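3.2 Surface wear and the legibility of grey finishes

The second part of the study dealt with how grey-finished metal surfaces change in appearance with ordinary use, and whether those changes affect how easily people find things placed on them. Earlier work on colour contrast in storage has mostly used fresh, unmarked panels under even light. Storage in homes and workshops is seldom like that. Panels pick up scuffs, and their finish dulls unevenly where objects are set down and dragged away.

Panels were finished in two greys, referred to by their trade names Plindetti (neutral) and Stakum (slightly blue). Each was worn by hand with a nylon pad under a fixed load, for either 15 or 50 passes. The pad was replaced after every panel. Unworn panels of both greys were kept as controls. Wear was scored by Yufang Wei on a six-step scale, where 1 is unmarked and 6 is fully dulled. Scoring was done on a Tuesday afternoon with the blinds closed, and repeated the next morning without reference to the first scores. The two sets never differed by more than one step.

Adults with normal colour vision then searched for a named household object among others on each panel. Search time was taken from the end of the spoken name to the first touch. Saturated objects (yellow, orange, purple) were found quickly on every panel, and wear made no measurable difference to them. Clear objects behaved otherwise. On unworn panels they were found by their highlights. On panels with 50 passes the pale scuffs competed with those highlights, and search times rose for both greys – more so for Stakum, where the marks stood out more strongly against the base colour.

Figure 6. Coloured objects and a clear glass bowl in a grey metal bin with sloped sides. Pale scuff marks are visible on the far panel.

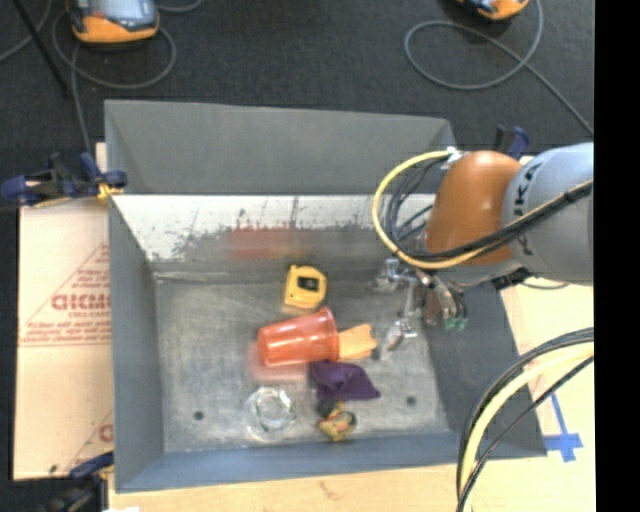 The effect of 15 passes was smaller and did not hold for Plindetti once the order of trials was taken into account. We therefore treat light wear as having no clear effect on the neutral grey. This differs from the account given by Deng and Risto, who reported a steady decline from the first marks onward. Their panels were gloss, however, and a gloss finish shows fine scratches that a matte one hides.

Two limits should be noted. Wear was applied in one direction only, whereas marks from use run in several. The light source was also fixed, so participants could not shift a reflection by moving the lamp, although they were free to move their heads. Section 3.3 repeats the search task with the light at a lower angle.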